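Fulgate Confirms Fourth Season of "Brallisico" for March

ERNSTEAD, 17 September 2024. Production company Fulgate has confirmed a fourth season of its unscripted dating series "Brallisico." The season is scheduled to premiere in March and will be distributed by Bíró under an extension of the existing license agreement.
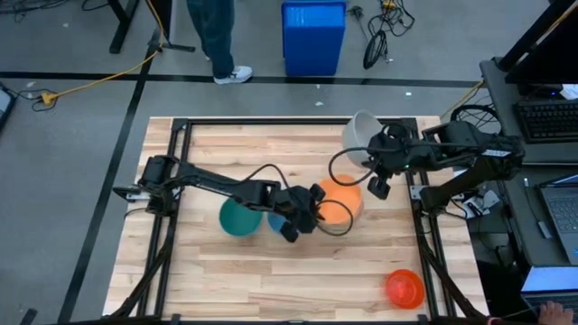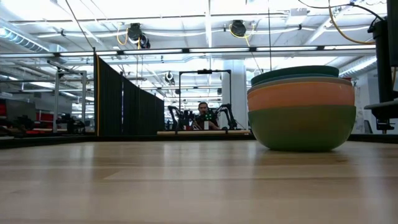
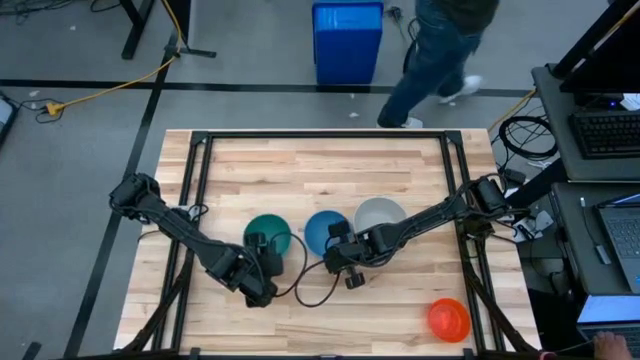
Viewers on the Ernstead audience panel had asked for fewer recap segments, and one respondent wrote that the third season "spent more time on last week than on this week." Fulgate has revised the episode structure in response. Recaps are limited to the opening titles, and the reunion program is no longer divided into parts.

The season will follow 40 participants through the initial matching stage. Couples who continue will share a residence for the remainder of filming and will make their final decision at a closing ceremony. The ceremony will be recorded in a single session before a studio audience of up to 300.

Participants must be at least 21 years of age at the time of application and must not be under contract to another unscripted series. Applications are accepted through the Fulgate casting office in Ernstead. Incomplete forms will be returned without review.

Bíró holds first-run and repeat rights to all episodes. Rights to the first three seasons are unchanged. Episode titles and the weekly time slot will be released separately.

Press contact: Fulgate Media Relations, Ernstead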